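Cuner 2 Benchtop Gripper Arm

Shop > Automation > Arms and Grippers > Cuner 2

In stock, Prenovholm warehouse
$2,036 plus freight
Add to cart | Ask a question | Spec sheet

Small arm, two-finger gripper, wrist camera. Clamps to a bench or a shelf edge. Made for light chores around a shop, a lab or a kitchen if you're patient. We sell it and we use it, so the notes below are from our own bench and not the maker's brochure.

Can it do chores yet?

Some. Short answer is it does small, boring, same-place-every-time jobs fairly well and anything floppy badly. If you want your washing folded, don't buy this. If you want a row of switches turned off at closing, keep reading.

What people ask for most, and where we're at:

Flipping rocker switches. Yes, once taught. See notes further down.
Pushing buttons on a coffee machine or a label printer. Yes. Touch screens, no, not without a stylus tip.
Moving parts from one tray to another. Yes if the parts are rigid and not stacked.
Wiping a bench. Sort of. It wipes where it was told to wipe. Doesn't know what dirty is.
Loading a dishwasher. No. Cups on the top rack, maybe, on a good day. We gave up on bowls.
Folding cloth. No.
Sorting laundry by colour. It'll pick the colour fine. Picking up one sock and not three is the trouble.
Plugging things in. Not reliably. Pulling plugs out, please don't, it yanks at an angle.
Sweeping, vacuuming, anything on the floor. Wrong machine, it's bolted down.
Watering plants. A customer does it. We haven't tried and we don't want to be near it.

Who buys it

Mostly small shops with one dull job they're sick of. A few schools. Urnov bakery supply runs 4 of them on a packing bench, putting lids on tubs, and have reordered fingers but not arms, wich we take as a good sign. A fair few go to people at home who want to see what all the fuss is about. Fine by us, but read the list above first.

What's in the box

Arm and base
Two-finger gripper, fitted
Wrist camera, fitted
Bench clamp
Power supply with AU or EU plug (choose at checkout)
USB lead
Hex keys
Spare finger tips, 2 pairs

Not in the box: computer, estop button, suction cup. Estop is sold seperately and we really think you should get one. If the arm is going anywhere a kid can reach, get one.

Specs

Fingers: two, swappable
Lifts: light parts only, see sheet for the load curve
Teaching: by hand, or with the Ghiță leader arm (sold on its own page)
Software: free download, Linux first, Windows lags a bit
Works offline: yes, once it's set up
Noise: a whine when it moves, quiet when it holds
Warranty: 12 months parts, fingers and tips not covered

Teaching it a job

You show it, it copies. Move the arm through the job by hand or drive it with the leader arm, save, repeat. One go isn't enough. For the switch job we recorded 332 runs before we were happy to leave it alone with the door shut. Sounds like a lot, goes quicker than you'd think, but it is dull, and your back will know. Put the radio on.

Shift things a little between runs. Move the target a finger's width, turn it a touch, change the lights. If every run is the same the arm learns one spot and falls over the moment someone bumps the bench. We learned that one the slow way.

Tape down what you don't want moved. Light gear slides when it gets pushed. Loose cords are the other one, the camera sees them and so do the fingers.

Switches and power boards

Gets its own section as it's the thing we get the most email about. People want the bench shut down at night without walking round it. You could buy a smart plug, and for one or two outlets you should, it's cheaper by a mile. The arm makes sense when it's already sitting there for another job and can do the switches on its way out. 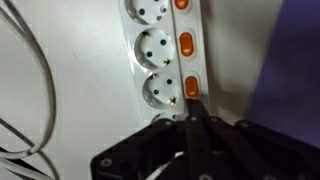

Bench Automation Team, Prenovholm

Orange rocker beside each socket on this board, and one finger up at the end of a switch. Easy colour for the camera to pick out against white. White on white boards are harder, put a dot of coloured tape next to each rocker and it'll come good.

Tips from the bench:

Close the gripper and press with the tips. Open fingers catch on the raised edge of the board.
Press near the end of the rocker, straight down. The middle does nothing.
Start with low force and go up. Too much and the board walks away from you.
Keep the tips off the sockets. Metal tips are not to be used near power, full stop. Use the plastic or rubber ones.
Fix the board down. Screws are best, double-sided tape's OK.
Use the camera to check after each press. The arm can't feel a click.
Never have it switch heaters, saws or anything else that could hurt someone if it came on by itself. Off only, for those, and even then have a person look.

Known gripes

Wrist camera gets in the way in tight corners.
Clamp pad wears. We stock them.
Manual is thin on calibration. Our own notes are with the download and they're longer.
Screws on the finger linkage can work loose with heavy use. Check them every so often, dab of thread lock if you like.

Shipping and returns

Goes out from Prenovholm next business day. Return it within 30 days if it's clean and all the bits are there. Freight back is on you unless it's faulty. Arms with firmware changes can't come back, sorry.

Goes well with

Ghiță leader arm
Estop button, wired
Rubber tips, pack of 4
Longer USB lead (get the longer lead)

Page last updated October 24, 2024. Price may change with the next shipment.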